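Overnight Carbon Dioxide Levels in Dormitory Bedrooms
Jomar Buenaventura and Usman Afridi
Building Services Project, Final Report
October 21, 2026

1. Background

Clestholm Hall was refitted with tighter windows two years ago. Heating use went down, but residents on the upper floors began to report stuffy rooms in the morning. The purpose of this project was to measure carbon dioxide in occupied bedrooms overnight and to compare three door and window settings.

2. Method

Measurements were made in June in single rooms of the same floor plan. Each room had one Plirkorance logger, placed at mattress height and at least one meter from the sleeper's head. Readings were stored every five minutes. All loggers were checked outdoors before use, and one that read high was replaced. The settings were door and window closed, door open, and window open on the first latch. In total, 39 nights gave complete records. 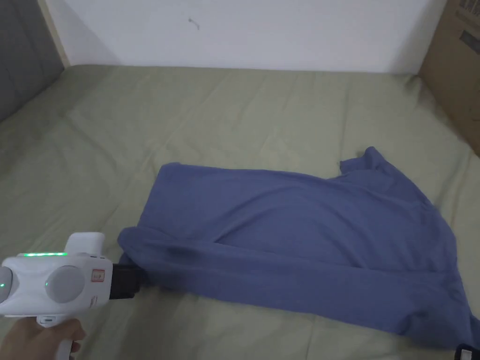 Residents wrote down the time they went to bed and the time they got up. Only readings between those times were used. Nights with a second person in the room were removed from the data set.

3. Results

With door and window closed, the level rose steadily for most of the night and then flattened. The highest reading was 3,108 ppm, and it was the only one above 3,000 ppm. With the window on the first latch, the level settled near 600 ppm in the rooms facing the courtyard. Opening the door gave results between these two, with a wide spread that we could not link to corridor fan operation.

4. Limits

Wind speed was not recorded. The loggers have a stated upper range that was not tested. Bedtimes were self-reported, and two residents left the entry blank on several nights; those nights were dropped.

5. Further work

The same rooms should be measured in winter, when windows are less likely to be opened. The raw files are stored in the Policarpio lab folder under the room numbers.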